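Toy basket clear-out – quick tips
Posted 2/11/23

Right, quick one tonight. Lots of you asked what to do with THE basket. You know the one. Started out as toys, now it's toys, muslins, wrappers, a sock, somebody's receipt. We had three of them at the Wellemton playgroup before I got cross and did something about it. Notes below, not in any clever order.

Before you start

Clear a table. Put a cloth down first, dark if you've got one, because small pale things show up on it and balls don't roll off quite so fast. Bring the basket up to the table. Don't do this on the floor, your knees will hate you and the toddler will help.

Have ready:
a bin bag
a bowl of warm soapy water
an old toothbrush
a few boxes, cubes or tubs to sort into – different colours if you can
tea

Boxes can be stacked at the side till you want them. Cardboard cubes are fine for this, wooden ones too, just don't let the cloths pile up on top of the stack or you lose a box and spend ages looking for it. I speak from experience.

Don't tip it out. I know, I know. Everybody tips. Then you've got balls under the cooker. Work from the top down.
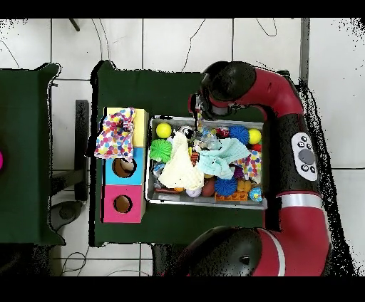
Cloths first

Muslins, dotty cloths, bibs, dolls' blankets. They sit over everything else and snag on the spiky balls, so until they're gone you can't see what you've got. Take hold of one corner and lift straight up, slowly. If you grab the middle you get half the basket coming with it.

Give each one a shake over the basket and not over the carpet. Then straight in the wash pile, no sniffing to decide. Ours go in at whatever the label says, with a 475 ml jug of white vinegar in the softener drawer – no, sorry, that's for the soaking bucket, don't put that in the machine. Bucket, cold water, jug of vinegar, half an hour, then wash as normal. Gets the sour milk smell out of muslins.

Kristine Ignacio from the Kamine group irons hers. I don't.

Rubbish second

Cans, crisp packets, clear wrappers, bits of packaging. Out. Crushed cans especially, the edges can be sharp and little hands go in without looking. Rinse and recycle. Crinkly wrappers are the ones that slip right down between the toys, so have a good feel round the sides.

If a can's leaked, whatever was touching it goes in the soapy bowl. Sticky gets stickier.

Balls

Sort by washing, not by colour. Two lots:

Smooth ones – wipe over with a soapy cloth, dry, done. Globe ones and anything with a printed pattern, go gentle, the print can rub off.

Spiky ones – these are fluff magnets. Toothbrush and soapy water, brush one way then the other, rinse under the tap, roll on a towel. The rubbery stringy sort you dunk and shake. Don't leave them on a radiator, mine went tacky and never came back.

Squeeze every one under water while you're there. Bubbles means a split and a split ball holds dirty water inside. Bin it.

Soft toys

Check seams and eyes. Loose eye, mend it or chuck it. Small ones can go in a tied pillowcase in the wash with the muslins.

Blocks

Plastic blocks, soapy bowl. Textured ones get the toothbrush aswell.

What sort of basket

Had a long back and forth with Salim Mohamedi over this. He likes solid sides, I like mesh. Wire mesh wins for me, you can see through the sides to what's at the bottom without digging, and crumbs drop out when you give it a bang outside. 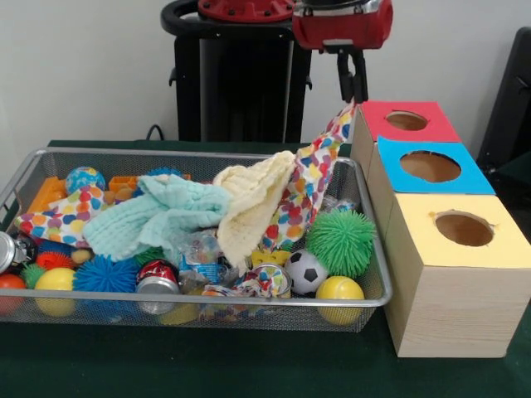 Downside, fine stuff pokes through and gets bent, so jigsaw bits and crayons need a tub. And check for wire ends sticking in. Run a cloth round the inside, if it catches anywhere, bend that bit flat with pliers or put tape over.

Solid metal trays are easier to wipe, I'll give Salim that. Noisy though. Drop a ball in one at 6am and see.

Putting it back

Heavy and hard at the bottom, soft on top. Clean cloths do NOT go back in the basket, they go in a drawer. This is the rule that gets broken in our house. Leave a gap at the top so things can be put away without squashing. If it won't all go in, put a boxful in the cupboard and swap it over in May or whenever they get bored.

Label the boxes or don't. We used masking tape, it came off, have used more masking tape.

Next time – the paint shelf, and getting glue of a wooden table.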